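Computer case (tower)

A tower case is an upright computer enclosure that is taller than it is wide. It holds the motherboard, power supply, drives and expansion cards, and provides the frame to which they are fixed. Towers are the most common form of desktop enclosure in offices and schools, where they stand on the floor or beside a monitor.

Construction

Most towers consist of a steel chassis covered by an outer shell. The chassis carries the loads, while the shell keeps out dust and directs the flow of air. One side panel is removable and is held by screws, a sliding latch or a hinged lever. The opposite panel covers the back of the motherboard tray and on many office models cannot be taken off.

The motherboard is screwed to raised standoffs, which keep its solder points clear of the metal. Expansion cards are seated in slots on the board and secured at the rear of the case by screws or by a hinged retainer. Drives are mounted in cages or carriers near the front. Models made for office use often have colored plastic tabs at the points meant to be released by hand – a practice intended to shorten repair time.

Access and service

Service work is normally done with the tower on its side and the open face upward. Cards and memory modules can then be lifted straight out, and loose screws are less likely to fall behind the board. The power cord is disconnected first, and the power button is held down to drain any remaining charge.

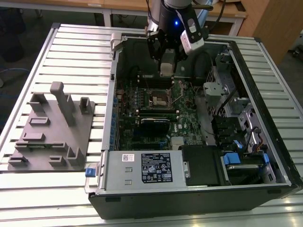

Interior of a Dell desktop tower with the side panel removed. The power supply carries a white regulatory label.

The processor sits in a socket and is clamped by a retention lever. With the lever raised, the socket is exposed and its contacts are easily damaged by dust, fingers or dropped parts. Service guides therefore advise fitting a cover whenever the socket is left empty. Memory modules are released by clips at one or both ends of the slot.

Power supply

The power supply converts wall current to the low voltages used by the board and drives. Units of up to 400 watts are common in office towers. Their leads are color coded: in the ATX scheme, black is ground, red is 5 volts and yellow is 12 volts. The supply itself is replaced as a complete unit and is not opened during ordinary service.

See also

Motherboard
Expansion card
Drive bay
Heat sink

This page was last edited on Jul 28, 2022.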